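Rubber pads, round two

9th February

I have been looking forward to writing this one up for ages. If you read the last post you'll know I've been comparing finger pads for our hand-held grippers, and that round one ended with me grumbling about foam. The new pads came in a padded envelope from Marciniak, 2 sets of each hardness, and I had the first pair screwed on before I'd taken my jacket off.

For anyone new: we collect demonstrations with grippers you carry in your hand, each with a wide-angle camera looking down at the fingers. Whatever the person does with the gripper is what the arm gets to learn from later. So if the pad slips when I'm holding it, the arm learns all about slipping (ask me about the teaspoon week).

The contenders this time were the stock pads that came with the Lasitz grippers, the softer rubber ones from Marciniak, and a printed set Tolera made over a weekend in a very bendy filament. I liked Tolera's the look of best. They have these lovely little ribs that fold over when you squeeze, and they make a tiny squeak on glass that had the whole room turning round.

Glass was easy for all three, by the way. So were mugs, cardboard and the stapler. I ran 400 pick-and-place goes across the sets and only 385 made it into the log, the rest being me forgetting to press record. Hard objects barely told the pads apart. If you only ever pick up boxes, save your money and keep what's on there! 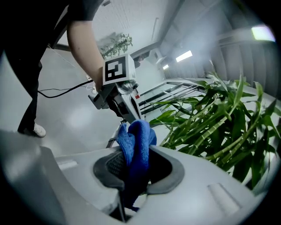
Soft things are where it got fun. Cloth is a rotten test object if you want tidy numbers and a brilliant one if you want to learn something about your pads, and I could happily have done nothing else all month. Handovers between two grippers were my favourite, one holding and the other coming in from above. With the blue microfibre cloth bunched up over the rim of the pad like that, the second gripper has a nice fat fold to aim for, and the colour stands out beautifully against all our grey plastic. When the cloth sits low in the fingers you end up poking at the housing instead, and then you get a clunk and a bit of bad language.

The stock pads held cloth fine until you tugged sideways, then let it creep out a few millimetres at a time. Marciniak's softer rubber was miles better. It grips the loops of the microfibre so well that letting go became the problem, and a few times I opened the fingers and the cloth just stayed there, hanging off one side. Tolera's printed pads landed in between. They had a gentle hold and a clean release, but the ribs started to tear at the base after around 200 squeezes. He's already got a thicker version on the printer and won't let me call it a failure.

Iida did the second half of the handovers so it wasn't all my own habits in the data. She has a much lighter touch than me, and it showed straight away. With the stock pads she dropped the cloth more than I did, and with the soft rubber we came out nearly even. I love that result. A pad that forgives different hands is worth a lot when you've got a whole group of people collecting.

A few bits on the cameras, as Tyyne asked in the comments. Yes, we're still on the very wide lenses, and yes, the railings look like bananas. You get used to it quickly. What I like is seeing the fingers and the other person's gripper in the same view, so I can tell why a grab went wrong without digging out a second recording. The marker cubes on top are a bit of a pain when you're working close together, and I've knocked mine on Iida's more than once. I'd like to try a smaller cube, if the tracking can cope with it.

Cable drag is my other moan. On long reaches I can feel the cable pulling at my wrist, and I end up turning my whole body to get some slack. Sirkka suggested running it up the sleeve, so I'll give that a go before I start pricing up battery packs.

For now the soft rubber pads are staying on both of my grippers, with a dusting of talc to help with the sticky release. It's messy and my trousers look like I've been baking, but it works well enough. Next I want to try tea towels, then socks, and after that a fitted sheet if I can talk Iida into it. Tolera's thicker pads should be off the printer by then too, and he's asked me to go easy on them.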